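The Last Box from Omadham
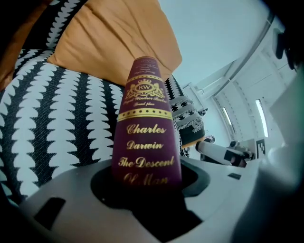 My aunt left me her books, and I had promised to sell them before August. For three days I wrote prices on small pieces of paper. The shop in Pitwood offered 98 for everything, and I said yes too quickly. Then I came to the Darwin, burgundy with gold letters, The Descent of Man, and a crown on the spine over two animals.

She used to read it to me on the train to Sutter – one page, then a candy, then one page more. I understood almost nothing.

I called the shop and said that one book was missing. The man asked which one. I told him I was still looking for it.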